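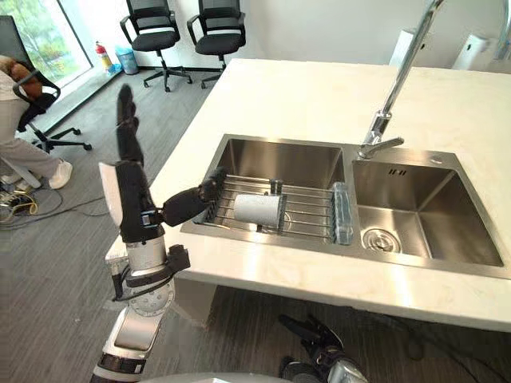
Automation

Stallholm crew moves to fixed service schedule for its two-armed kitchen robot

Stallholm has put its kitchen robot on a fixed maintenance schedule after a spring in which the hands spent more time on the bench than at the sink. The new routine started in May and covers the finger tendons, the wrist cabling and the calibration of both arms.

The robot handles cups and bottles at a double-basin sink with a wire drying rack. Most of the wear comes from that one job. When a finger reaches for the rim of a cup lying on its side, the tip has to slide along metal rods and then press against a hard edge, and the tendon behind it takes the load.

"We used to wait for a finger to go slack and then change it," said Timothée Maillard, who runs the test kitchen. "By then the hand had been closing wrong for a couple of days and the log was full of missed grasps."

Tendons are now replaced every 4000 grasps, whether or not they show wear. Every 1000 grasps the operator stops the machine, opens both hands fully and checks that each finger returns to its zero position. A finger that is off by more than 2 degrees gets retensioned before work resumes. The check takes around 7 minutes when nothing is wrong.

Cabling at the wrist is inspected on Wednesday mornings, with the power off. The technician turns each wrist through its full range by hand, feels for snags at the bracket and looks at the connector for bent pins. Earlier cable ties were too tight and pulled on the plug when the arm reached across the counter, so the ties have been moved back toward the elbow and a longer loop left free.

Water is the other concern. The hands are not sealed, and Stallholm runs the sink routine with the faucet shut off. Cups are rinsed elsewhere and dried before they go on the rack. A splash guard ordered from Nyberg, the parts supplier, has been fitted to a spare hand and will be tried there first.

Calibration is done after any part is changed. The arm touches a set of fixed points on the counter and the rim of the sink, and the software corrects the joint offsets. Timothée Hoarau, the technician in charge of the work, said the sink has to stay exactly where it is between runs, and that the counter is checked with a level once a month.

Stallholm plans to keep the schedule through the summer and then decide whether the tendon interval can be stretched.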